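Trillow Casting Kit - Set-up Guide
Section 2: Preparing the mold and the first pour

Before you start, read the whole section once. The resin in this kit begins to thicken soon after mixing, and there is no time to search for the next step with full hands.

What you need from the box
Mold (Wikell or Vi shape), the two bottles marked A and B, mixing cup, stirring stick, gloves. Paper towels and a level board are not included.

1. Wash the mold with warm water and a drop of dish soap. Let it dry in the air. Do not wipe it with a fluffy cloth, the small hairs stay in the corners and you will see them later in the casting.

2. Put the mold on the board and check that it is level in both directions. For the Vi shape this is more important, as the walls are low and the resin will run over on one side.

3. Put on the gloves and open a window.

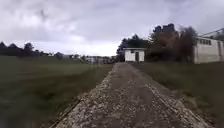
4. Pour equal parts of A and B into the cup. The lines on the inside are for this. For one Wikell mold you need 135 ml in total.

5. Stir slowly for 2 minutes. Scrape the walls and the bottom of the cup also. Fast stirring brings in air, and the bubbles are difficult to remove afterward.

Note: If the mixture looks streaky, it is not ready. Continue to stir until it is clear.

6. Pour in a thin stream, always at the same corner, and let the resin find its own way to the other side. Stop a little under the rim.

7. Cover the mold with a clean box and leave it for more than 40 hours. In a cold room it can take longer - please do not try to help with an oven.
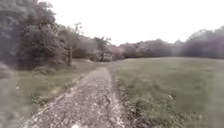 When you touch the surface and it feels hard, also press lightly near the edge with a gloved finger. The edge is thinner and hardens last. If it is still soft, put the cover back and wait until the next morning.

CAUTION: Never use the mold for food after it has been used with resin. Keep both bottles away from children and pets.

CAUTION: Do not pour leftover resin into the sink. Let it harden in the cup first.

Coloring with Ralto pigment is described in Section 3.

Text: Hjørdis Björklund. Steps tested by Quang Phí. Revised in September.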